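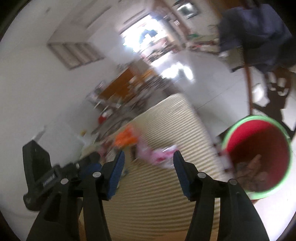
The club's hand-held gripper over a striped mat, with the bucket standing by.

"We had 11 members in April and one screwdriver," says the captain of the Barnard robotics club, who asked to be called just the captain. "The screwdriver did most of the work."

The club's project this year is called Elia, and it is meant to learn tidying up. Members take a hand-held gripper home, pick things up off the floor with it, put them somewhere more respectable and send in the recording. The goal was 200 recordings by the end of the term. As of December 14, 2020, they have 43.

"My mother thinks it's a wonderful project," the captain says. "She has suggestions for where to do it next."

The gripper has two black fingers with blue pads on the inside, and the pads were the subject of a long argument. The first set, cut by the club's build lead, peeled off within a week. "I was told to use the good glue," the build lead says. "I was not told which one that was."

Crumpled things are the hard part. A block is the same block every time you reach for it, but a cloth or a bag has its own ideas, and the build lead once spent 18 tries on a single sock. Those tries went into the log as one recording, after a vote.

In spring the club hopes to enter the Dissanayake Cup, where last year's winners, a team called Justar, cleared a whole playroom floor. The captain has watched the video many times. "They're very good," the captain says – and then, after a pause, "It was a small playroom."

Meetings are still online. New members are welcome, and should have a floor.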